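Print this article | E-mail to a friend

The choir that sings at the laundry

Iolanda Dantas came to Dultham with two suitcases and a folder of songs from her grandmother. She did not know anybody in the town. Today she leads a choir of 16 people, which meets every Tuesday in the back of the old laundry in Park Street, and in July they will sing for the first time outside the county.

I met her before the rehearsal, when she was putting out the chairs. She speaks quickly and she laughs often, also when she is telling something sad.

"At first I only wanted to sing with other persons," she says. "I put a paper in the window of the bakery. For three weeks it was silence. Then Dolores telephoned me, and she said: I cannot read music, is it a problem? I said to her that my grandmother could not read music also, and she knew 80 songs."

Dolores Kasprzak is still in the choir, in the low voices. She tells me that she was afraid of the first evening and walked twice past the door. They were 5 women then, and they sang the same lullaby for an hour and a half.

The songs are mostly from the countryside, songs for harvest and for weddings. Iolanda teaches them by ear, line by line. She sings, the others repeat, and if a line is not good they stay with it. She does not give out the words on paper before the third week.

"When people have a paper, they look at the paper," she says. "Then they sing to their shoes. I want that they look at each other. After, yes, they can have the words, because some verses are long and I am also forgetting them." 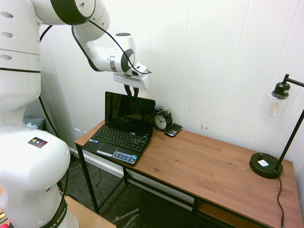 Arlo Achterberg does not agree with this method, and he says it to everybody. He told me that he needs to see a word before he can trust it, and that he writes the verses at home in secret, as he thinks they sound, and keeps them in his coat. Iolanda knows about the coat. She has seen his spelling and finds it very beautiful.

The oldest piece in their programme is a psalm which was printed in 1601. Lucinda Tran found it in a second-hand book, with only the melody, and the choir has made the other voices by trying. It took the whole winter. I ask Iolanda if this is allowed with such old music.

"Who will come to complain?" she says. "For me a song is like a soup. You have what you have in the kitchen. But the melody we did not touch. The melody is from them."

In the break there is tea and a cake with plums, and the talk is about the journey. They are invited to Nivalska, to a small festival where the choirs sing in private gardens and the public walks from one garden to the next. The bus is paid, the beds are not. Iolanda has written to two schools and is waiting for an answer - she looks at her telephone three times while we are speaking.

I ask her what she will do if nobody from the schools replies.

"Then we sleep in the bus," she says, "and we will be all altos in the morning."

At half past seven she closes the window, for the neighbours, and gives the first note. It is a bit high. Dolores shakes her head, and they begin again lower.

The choir is open for new voices, above all for tenors. You can come to the laundry a little before the rehearsal and ask for Iolanda.

Text: Evaristo Hinojosa

Contact | Copyright Dultham Neighbourhood Pages | Back to top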